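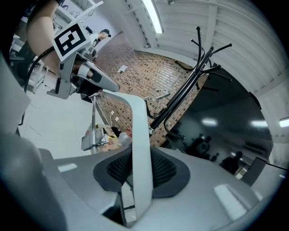 Grey office chair, seen from underneath.

The Virnholm Job

Haf Powell had the keys to the Virnholm building on a bootlace round her neck. She let them in at ten past seven, when the last of the accounts department had gone, and locked the door again behind them.

"Second floor first," she said. "It takes longest to dry."

Gwion carried the buckets and Javiera brought the scrubbing machine up in the lift. It was a vinyl floor, laid when the firm moved in, and it had been polished over and over without anyone stripping it. In the corners the old polish had gone the colour of tea. Haf got down on one knee and scraped at it with a coin.

"How many coats is that?" Gwion asked.

"Too many."

He had been with her for 13 days. Before that he had worked at a garden centre in Valtville, and he still wore the boots. Haf had told him twice to buy a pair with a proper grip. She told him again now, and he said he would get some on payday.

They moved the furniture to the far end. Javiera drew a plan on the back of a job sheet, with a number for every desk, and stuck the same numbers on the desks with masking tape. Then she mixed the stripper with cold water and laid it down with a flat mop, starting at the window and working back. The smell came up straight away. Haf opened what windows would open.

"Ten minutes," said Javiera. "Don't let it dry out."

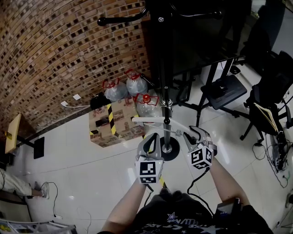 Gwion stood in the doorway and looked at the wet floor. His phone went. It was Bleddyn Watkins from Albers, who had the contract for the building across the road and had offered him a job the week before. He let it ring out.

"You can answer it," Haf said.

"It's all right."

"Is it Bleddyn?"

He didn't say anything. She took the wet vacuum out of its bag and began fitting the hose.

"He rings everybody," she said. "He rang Javiera in July. What's he offering?"

"Another 156 a month. And a van."

"The van's no good. I sold it to him."

Javiera laughed and started the machine. After that it was too loud to talk. She went up and down in strips with the black pad, and Haf followed with the vacuum, and Gwion did the edges by hand with a scraper. The water came up brown. He emptied the tank four times in the sink on the landing and rinsed the sink after each one, as he had been shown.

By midnight the floor was bare and looked worse than when they had started. There was a long burn by the photocopier that the polish had been hiding.

"Will they blame us for that?" he asked.

"Eleri Prydderch will. She runs the office." Haf took a photo of it with her phone and wrote it on the sheet. "That's why we write it down."

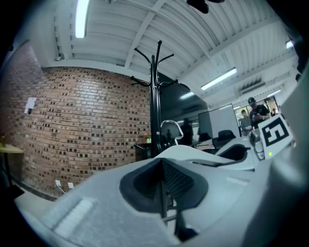
Marker card with a small green light below it.

They put on the first coat of Darnosel at half past twelve. While it dried they sat on the stairs and ate Javiera's sandwiches, which were cheese and something pickled.

"I haven't told him yes," Gwion said.

"I know."

"I haven't told him no either."

Haf screwed the lid back on her flask. She couldn't match the money, and she didn't pretend to. She said she could put him on the hospital work after the summer, if he passed the course, and that it paid a bit more.

"What's the course like?"

"Dull," said Javiera.

He went up to test the floor with the back of his hand. It was still tacky by the door, so he came back down and they waited.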